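Speaker notes: Getting a small town library to lend more than books

By the Jodow Reading Room staff
June 15, 2024
4 min read

These are the notes I spoke from, cleaned up a little. Slide numbers are gone but the order is the same.

Opening. Say where we are. Jodow has one library, one floor, and a parking lot we share with the post office. We started lending household items in August, two years ago. The first shelf had a cake pan, a stud finder and a sewing machine.

Why we did it. People kept asking at the desk if we knew anyone with a carpet cleaner. We wrote the requests on a pad for a season. There were 257 of them. Carpet cleaners, folding tables and canning pots came up most.

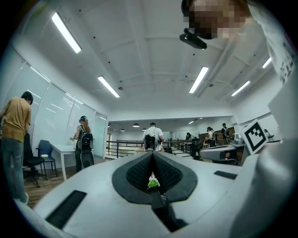

Money. The first budget was $1,000. We spent too much of it on the carpet cleaner and had to wait on the folding tables. If you are starting out, buy used and ask for donations first. Put a limit on donations or you will get nine bread machines.

Pause for questions on money. There are usually a lot.

Cataloging. Every item gets a record, a barcode and a bag or bin. List the parts on a tag tied to the handle. Check the parts at return while the borrower is still at the desk. We skipped this for the first few months and lost the feet off the sewing machine.

Brirnov does it differently. Their branch checks parts in the back room the next morning. It keeps the line short, but they make more phone calls.
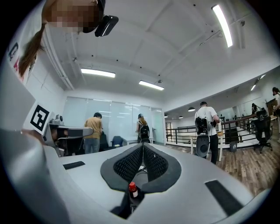

Loan periods. One week for anything with a cord, two for everything else. No renewals if there is a hold. The canning pots are on a waiting list from late summer on, so we bought a second set.

Liability. We have a one-page form. Have your own lawyer look at yours. Do not copy ours.

What we dropped. Ladders, space heaters, anything with a blade longer than a kitchen knife.

Numbers slide. We now have 41 items. Read out the top few and move on.

Close. Handouts are on the table by the door. The parts tag template is on the back page.

Comments

Desk clerk, Murthy branch: What do you use for the tags? Ours tear off after a few loans.

Reply from the author: Plastic luggage tags. Paper ones did the same for us.

canning_fan: Please get a pressure canner next.

Retired cataloger: I would have liked more on the item records. Which fields do you fill in?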